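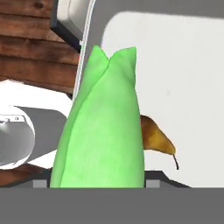

I typed it standing up in the kitchen with my coat still on, which should have told me something. Sixteen words on the Ferlow village page, all about the new owners of the Dummont bakery and what I reckoned they'd done to the custard slice. I pressed send, put the kettle on and felt marvellous!

By the time the tea had brewed there were two replies. The first was a laughing face. The second said, "My mum makes those. She's just started."

Well. I sat down then, coat and all.

I deleted it, of course (I'm not a monster), but it had already been copied over to Liltik, where people who'd never set foot in Ferlow were having a lovely time with it. Someone had put it over a picture of a sinking ship. By bedtime it had been shared 987 times and a man in another country had called me a hero of plain speaking. I've never wanted anything less. 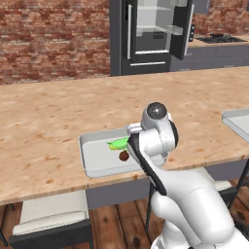
I wrote an apology, and then a longer one, and then I read them both out loud to the cat and they sounded like something from the gas board. So in the morning I walked down Deschamps Lane in the drizzle, practising all the way, and joined the queue behind a woman buying rolls.

The lady at the till had flour up to her elbows and looked as if she hadn't slept much either.

"I'm the custard slice," I said. It wasn't the line I'd practised.

She looked at me for a good long while. Then she reached under the glass, put one in a bag and folded the top over twice.

"Different recipe today," she said. "You can tell me to my face."

I ate it right there by the door, with the whole queue watching, and it needed more vanilla, and I told her so.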